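# About the Plidance Robotics Club

Robotics clubs tend to promise a lot on pages like these. We would sooner tell you what students do with their time, and you can decide whether it sounds like fun.

Plidance is a student club at Velon College. Membership is $132 a year, which covers parts, software and the odd burnt-out motor. Suqin Xu, who teaches electronics, started it after one competition too many where the robots pushed foam blocks around a flat table. She wasn't convinced anyone had learned much from it, and she still isn't.

Our main project is teaching an arm to handle laundry. We've been told this is nearly a solved problem. Our members have watched the videos and have some doubts, mostly about how many attempts were left out. Cloth sags, bunches and hides its own edges, and a program that copes with a tea towel can be hopeless with a sleeve.

So students record the movements themselves, using a hand-held gripper on ordinary clothes in ordinary rooms. The Cassim project has 600 recordings so far. Araceli Ibarra, our student captain, threw out 219 of them for being sloppy, and there was an argument over it that hasn't entirely finished. 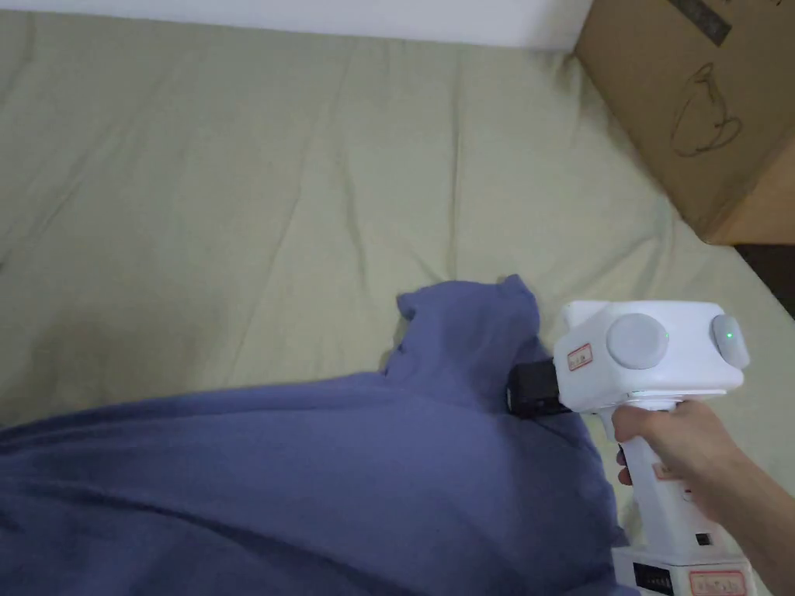

Pinching a single layer is harder than it sounds, and new members usually spend their first month on that alone. Some find it dull and leave. We don't chase them.

We do enter the Plemard Cup each April. We have come 2nd once, under a scoring system we consider generous, and the trophy is in the electronics lab if you want to see it.

No coding experience is needed to join. Patience helps, and so does bringing your own jumper.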